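Friday, late

I have had the best week at work in ages and I want to get it down before the weekend washes it out of my head. We finished the practice rules. Seven of them, on one sheet of paper, both sides. When I started at Arari the handling instructions ran across three different files, two of which contradicted each other about which way a marker plate should face at the start, and now there's one sheet and it hangs on a nail by the door!

I keep wanting to tell people outside work about it and watching their eyes go soft. A sheet of rules! But I love this stuff. I love that somebody, years from now, could open our demonstrations and know what was meant by "start" and what was meant by "done," and not have to guess. The robot learns from whatever our hands did, good habits and bad ones together, and so the hands need some manners. That's the whole job as I see it.

So, the rules, mostly for myself, in the order they ended up on the sheet.

Rule 1 is settle before you start. Both grippers up over the table, hold still, breathe, then go. I fought for this one to be first. The old files had people starting the moment the recording did, and you'd get these lurching openings where the person was still shifting their feet.

Rule 2 is keep the plates in view. If your wrist turns so far that the dots go out of sight, you've lost track of where the hand is, and so has everything downstream. You learn to turn from the elbow. It feels silly for an hour and then it feels normal.

Rule 3, cables clear. Before every run you check that neither cable is wrapped around your forearm or lying where the object is going to land. I broke this rule on Tuesday's sheet draft by leaving it out completely, which I only noticed when I read the thing aloud at my own desk.

Rule 4 is one thing per run. Fold it or move it or open it. If you finish early, stop early. People (me) like to tidy up at the end of a run, nudge the cloth straight, make it pretty, and then the tidying gets learned too.

Rule 5 is the one we argued about most and I'll come back to it.

Rule 6 is say so if you fumbled. There's a box to tick and a line for a few words. No one gets a talking-to. I'd like people to tick it more often, and I've started ticking mine in plain sight so the newer ones see that it's normal.

Rule 7 is rest. Hands off the grippers between blocks, shoulders down, look at something far away. I was sure this would get cut as too soft for a standards sheet and it sailed straight through.
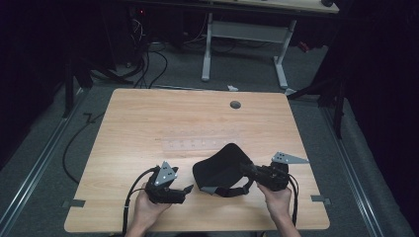
Photo: Arari / practice sheet, side two

The soft goods are my favorite and they are also the reason Rule 5 exists. A hard box forgives you. You pinch it, it comes up, you put it down and it's the same box. Padded fabric does not work like that at all. With the right gripper clamped on one side and the lower left still resting on the tabletop, what you're really doing is deciding how much of the thing to trust to the table. Lift too soon and the free side swings. Wait too long and you drag it. There's a moment in between where it comes along with you, and I get a little thrill every time I find it, even now.

Rule 5, then: let the table help. On the sheet it says "Keep part of a soft object supported until the second grip is made, unless the task calls for a free lift." I wrote the first half. The second half was the argument. One side of the room wanted no exception, on the grounds that exceptions are where standards go to get mushy, and the other side wanted the whole thing moved to a note for each task. I could see both. A rule with "unless" in it is a weaker rule. But a rule that's wrong for one task in every batch gets ignored for all of them, and I've seen that happen with the old Boltero handbook, where page after page was perfectly sensible and people skipped the lot over one bad paragraph about zippers.

We tried it instead of talking about it, thank goodness. Same object, two ways, several people taking turns, and then we sat down and watched the runs back in silence, which I recommend to anybody who ever has to write a rule. The supported ones were calmer. You could see it in the wrists. And the free lifts looked fine too when the person meant them as free lifts. What looked bad was the in-between, somebody who hadn't decided. So the "unless" stayed, and I added a line to the briefing card: decide before you touch.

Count as of this afternoon is 3,266 runs in the Kikuchi set, and 327 of those have the fumble box ticked. I wrote both numbers on the whiteboard and drew a star next to the second one. It's the second number I'm proud of! When we started with the box hardly anyone used it, and a set with no fumbles in it is a set I don't believe. I also went and read a long string of the fumble notes over lunch and they're wonderful. "Strap went under." "Thought I had it." "Wrong corner, sorry." "Sneezed." You could write a better handbook out of those than out of anything I've drafted.

Things I still want to fix on the sheet:

The wording of "settle." Two people read it as a pause and one read it as a pose. Maybe just "hold still, both hands up."

Left-handers. Our tasks keep saying "right hand takes, left hand steadies" and I don't think there's any reason for it except that a right-handed person typed it. If we want variety we should ask for it, and if we don't we should say why.

What counts as a strap. I'm serious. When a task says "grip the fabric," is the band part of the fabric? I'd say no, grip the body of the thing, and name the strap if you want the strap. But it's nowhere on the sheet and it ought to be.

Some word about table setup. We have a habit of getting everything in the same place every time and I go back and forth on whether that habit should be a rule. Same place makes the runs easy to compare. Moving things a bit makes them more useful, I think. Possibly a rule that says which of the two you're doing, and to write it down.

Skindport want a copy, by the way. They do the same kind of two-handed work over there and asked if they could borrow the sheet and mark it up. I said yes so fast I forgot to ask if I was allowed. (I was. I checked after.) I can't wait to see what they cross out. If they throw away Rule 5 I will want to hear every word of the reasoning, and I'd half like them to, just to have the argument again with fresh people.

My forearms are sore in a good way. I did a double block this morning, all soft goods, and by the end the grips had stopped feeling like tools I was holding and I was just picking things up. Then I forgot Rule 7 and went straight into the write-up with my shoulders around my ears, so that's me told by my own sheet.

It's almost eleven. Dishes still in the sink. Monday: reprint with the strap line added, ask about left-handers, find a better nail.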